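Fitted sheet

A fitted sheet is a bed sheet made to cover the upper face and sides of a mattress, with shaped corners and an elasticated edge that holds it in place. It is normally the lowest layer of the bedding, apart from any mattress protector, and lies under a flat sheet, duvet or blanket. In Britain it has largely taken the place of the plain flat sheet tucked in by hand, although flat sheets are still common in hospitals and hotels.

Construction

The simplest kind is cut from one rectangle of cloth. A square is removed at each corner and the cut edges are sewn together, which forms a pocket. Elastic is then run through the hem, either at the corners only or all the way round. Sheets with elastic all round cost more to make but come off the mattress less often.

Cotton, polyester and blends of the two are the usual materials. Percale is a plain weave with a crisp feel, while sateen is smoother and creases less sharply. Jersey is knitted and stretches, so one size will fit mattresses of slightly different depths.

Fit and creasing

The depth of the pocket matters as much as the length and width. A sheet too shallow for its mattress pulls up at the corners, and one too deep leaves spare cloth that gathers in folds on top. Creases also form in use, and plain mid-toned colours such as sage and olive show them clearly in side light. 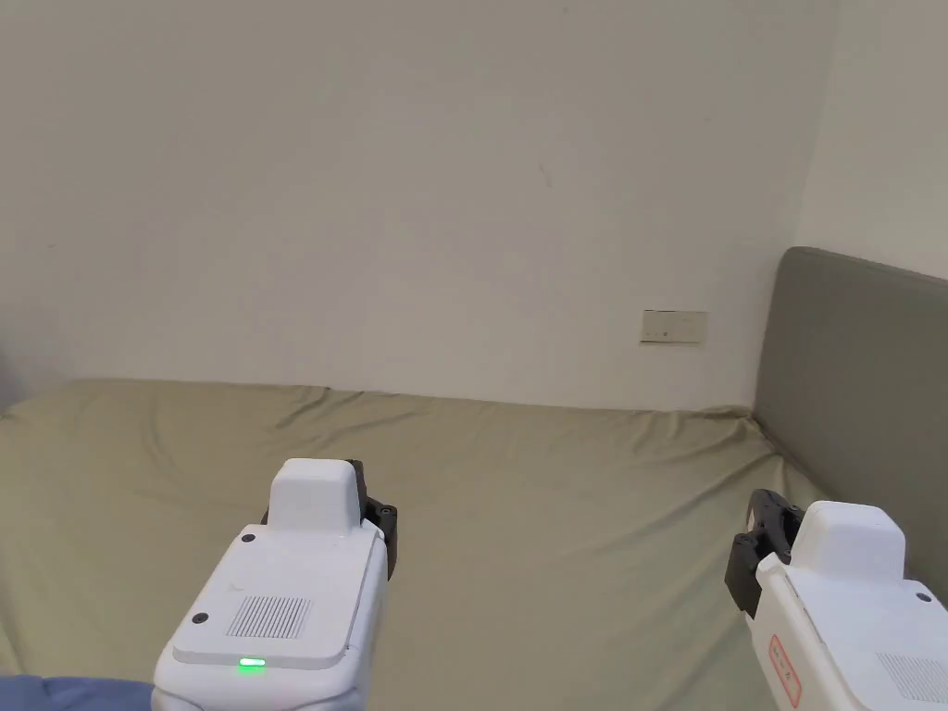
Beds placed lengthways against a wall are harder to fit, as the far side can't be reached from the floor. The usual method is to do the two corners on the wall side first, kneeling on the mattress or pulling the bed out a little, and then to stretch the cloth towards the open side. An upholstered headboard adds to the work at that end, where the corner has to be pushed down between the padding and the mattress.

The household writer Tomoyo Fukuda advises fitting opposite corners in turn, and smoothing the sheet from the middle outwards before the last corner goes on. Her guide to bed making, published by Keden, also suggests marking the head end with a stitch of coloured thread.

Washing and storage

Most cotton sheets can be washed at 40 or 60 degrees. Other items often become caught in the corners during a wash, and the sheet may need shaking out before it is dried. For storage the corners are tucked into one another and the sheet is folded into a rectangle.

Related articles
Flat sheet
Mattress protector
Hospital corner
Headboard
Valance
Percale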